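Two-Arm Table Clearing in Simulation: what broke and what we did about it
Project report, Meifang Du and Dong-geon Yook

We wanted a simulated robot to pick small things up off a cluttered table. It mostly did! But this report is about the part where it didn't, which ate most of our term.
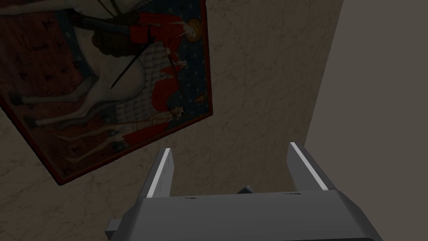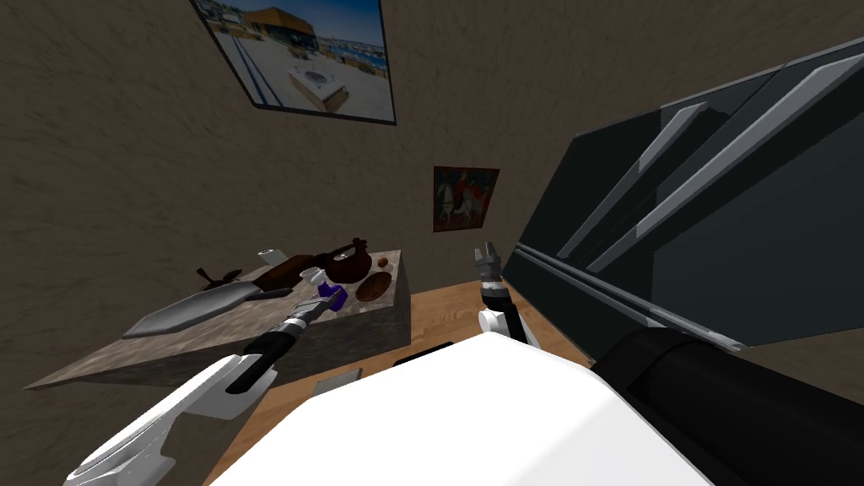 Work at the marble-topped table, purple piece near the front of the top
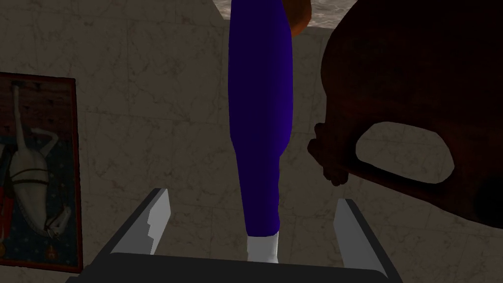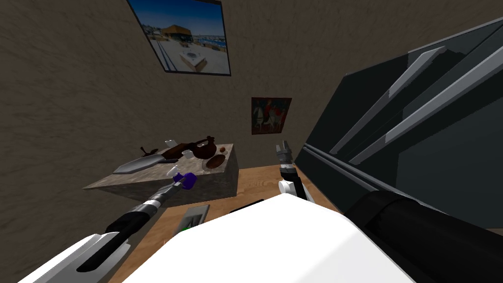
TETTEH LAB, August

So, the fault. We ran 2,000 trials with our controller (we named it Clotemon, long story) and 1,772 of them ended fine. When Dong-geon and I went through the bad ones, 67 had the same thing in the log: the left gripper reported "closed, holding" while the purple piece was nowhere near its fingers. The arm then carried on with the whole routine, lifting nothing, very confidently.

I blamed the physics settings first and lost two weeks to friction values. Dong-geon thought it was the wrist camera, and he was closer. Our grasp check only looked at how far the fingers had closed, and we'd set the cutoff so loose that an empty grip could pass it. Worse, Clotemon never looked again after that first check.

The scarier version was when the arm swung back over the table and clipped the knife. On a real bench that would be a proper safety problem, and I'm glad we found it in software.

We tightened the cutoff, added a second check after the lift, and made both arms stop if the two checks disagree. The stop is annoyingly jumpy right now (it trips on good grasps too) and we haven't rerun the full set yet. Dong-geon is doing that next, and I'm rewriting the log viewer so the bad trials are easier to find.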